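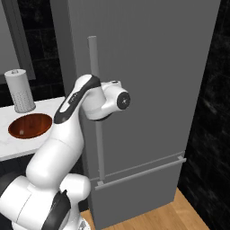
Fridge door day, again

Quick one tonight, and by quick I mean I'm going to type until the laundry buzzes.

So, the teleop thing. For anyone who skipped the last few posts: I've been teaching a simulated arm to open a fridge by driving it myself, over and over, and saving the runs. Behavior cloning, the plain kind. I drive, it copies. Goal was 100 good demos of the upper door by the end of July. Got there Sunday at maybe one in the morning, with my wrist in a state.

Total attempts logged: 178. So 78 went in the trash. That's better than my first week, when I was tossing more than I kept, but still. Seventy-eight times I reached for a refrigerator and blew it.

Wanted to write down what I learned before I forget all of it, which is what happened with the drawer stacking project. I have a folder from that one called "final_good_USE" and no clue what's in it.

The setup

Sim runs on the desktop. I drive with the 3D mouse, the puck kind, left hand. Right hand on the keyboard for start/stop/discard. I tried it with the phone controller first (Cheuk-hei Chung swears by the phone, you wave it and the arm follows) and for big free motions it really is nicer. You move your hand, the arm moves, no thinking. But close to the handle my hand shakes and the arm shakes too. With the puck I can let go and it just stops. Puck wins for me. Cheuk-hei thinks I'm wrong and has sent me three clips to prove it.

The recording side is Grorno, which is my own little pile of scripts and not something you can download, please stop asking. It saves joint positions, end effector pose, my raw puck input, and whatever cameras are on. The kitchen is one of the Sakville layouts. I have a bunch of them, different counters and walls and floors, and I've been sticking to the one with the copper-colored sink and the dark tile because I know where everything is. Which is a problem, see further down.

No gripper yet

Ok this got the most questions last time. Yes, the arm is bare at the wrist for the approach runs. Just the flange. I split the task in two: first get the wrist to a good spot in front of the handle, at a good angle, then do the grab and pull as its own set with fingers on. The 100 are all approach. Sounds like cheating, maybe it is. But when I recorded the whole thing in one go, nearly every bad run was bad in the first few seconds. Came in too low, or came in rolled over, and then spent forever fixing it next to the handle. And the policy learns the fixing! It learns that the right thing to do near a handle is dither. I had a version that hovered and wiggled for a full minute like it was trying to remember its PIN.

So approach by itself. Flange pointed where I want it, stop, hold still, end of demo. Then the grab set will start from wherever those ended, with some noise added.

Things that matter more than I expected

Start pose. I was starting every run from the same home position becuase that's where reset puts you. Fine until you actually test it and bump the start over by a few centimeters and the thing goes sailing off toward the counter. Now Grorno jitters the start every time. Costs nothing. Should have been in there from day one.

Speed. I drive fast when I'm bored and slow when I'm nervous. You can see it in the plots, runs from the evening are half the length of runs from the morning. The policy doesn't know I'm bored. It sees two totally different ways to cross the same space and averages them into something jerky. What helped was dumb: a metronome. Put a metronome app on, gave myself a set number of beats to get there. Felt ridiculous. Plots got way cleaner.

Pausing. Don't pause. If I stop halfway to think, those frames get saved as "at this spot, do nothing," and guess what the arm does at that spot. I wrote a filter that drops the still frames, except at the end where I want them. First version of the filter dropped the end ones as well, so I had an arm that never, ever decided it was finished. Lost an evening there.

The elbow. The puck only controls the hand, basically. The solver picks the rest. Most of the time the arm comes up and bends over to the handle in a nice arc, and then every so often it flips the elbow and does something a human would go to the hospital for. Same wrist position at the end! Looks like a success if you only check the wrist. I went back through and found 17 of my "good" ones had the weird elbow. Threw those out, had to record 17 more. That's why it was one in the morning.

I now have a check for it, a preferred posture with a soft pull toward it. Should be gone. Will report back.

Which handle

Two handles on this fridge, the long vertical one on the upper door and the horizontal bar across the freezer drawer. I'm only doing the vertical. It's a friendlier target since anywhere along it is fine, pretty much. Except that's also a trap. "Anywhere is fine" meant I was grabbing near the middle one day and up high the next, no pattern at all, and the policy would go for a compromise between them and drift while it got there. Not wrong exactly, just mushy.

I went back and forth on this. Cheuk-hei says variety is good, keep it all, the model will sort it out with enough data. Probably true with enough data. I do not have enough data, I have 100 runs and a sore hand. So I picked a band a bit above the middle and stuck to it. If I ever get to thousands I'll loosen up.

The freezer bar comes later. It's low and the arm has to fold down to get at it, and joint limits start to bite. I tried it a handful of times for fun and it was not fun.

Does it work

Sort of? Training on the 100 took the afternoon. I ran it from jittered starts in the same kitchen and it gets to the handle most of the time. I'm not going to put a number on it yet, because I kept stopping the eval to fiddle, so any number would be garbage. The misses are mostly short. It parks a little way off the door and calls it good. I think that's me, I was being careful not to hit the handle, and it learned careful.

Then I put it in the Huaranga kitchen, different walls, different counter, fridge on the other side — and it reached with great confidence for a piece of wall. Very smooth motion. Metronome really paid off.

So yeah. That's the problem with knowing where everything is. I'd been feeding it one room. It may not be looking at the fridge at all, it may be going "sink on my left, dark tile, ok go right." Could be the paper towels for all I know. I covered up parts of the camera view to see what it cares about and hiding the sink messed it up more than hiding the handle did. Ouch.

Next batch gets spread over as many kitchens as I can load. Fewer runs per room. It'll be slower since I'll be bad at every one of them, but ok.

On doing this by hand at all

Somebody emailed to ask why not just script it. It's a sim, I know exactly where the handle is, I could write a planner and spit out 428 perfect approaches while I make dinner. True! And for the approach part I might, as a comparison. I've even got half a script.

But the pull is where I want the human stuff. When you open a door you don't follow a perfect circle, you sort of let the door tell you where to go. I tried to script that last winter and it fought the hinge the whole way. Driving it by hand, you feel dumb for ten tries and then you just have it. I can't tell you what I'm doing differently on try eleven. The data can, hopefully.

Also I want to move to a real arm at some point, and on a real one I'd be doing it by hand anyway, either the puck or just grabbing the arm and pushing it through. Kinesthetic teaching if you want the five dollar word. I got to try that once on somebody else's arm and it was great for about the first hour, then it's a workout. You're also standing in your own camera view the whole time. Remote is nicer there.

Stuff to fix before the next batch

- discard key is right next to the save key. moved it. (lost two good runs, kept one awful one)
- beep when a recording starts. I have driven whole runs with nothing recording
- save the random seed for the start jitter, can't replay anything right now
- camera two was pointed at the floor for the first couple dozen runs. nice wood floor though
- cap sessions at 40 minutes. after that my runs get bad and I don't notice until the next day
- stop naming folders "final"

Selasach

People asked what happened to Selasach. That was the older trainer, and it's parked. Not dead. I'm using the stock training code now because I wanted one less thing that could be my fault. Turned out plenty of things were still my fault. When the data is in better shape I'll pull it back out and run both on the same set.

If you're doing something similar and have thoughts on how many demos per kitchen, send them, comments are open again after the spam thing. I was thinking ten each but that's a guess. Also if anyone has a puck sensitivity curve they like, I've got mine set so there's a big dead spot in the center and it makes the last inch pretty clumsy.

Ok buzzer. Grab set starts this week if the wrist holds up (mine, not the robots).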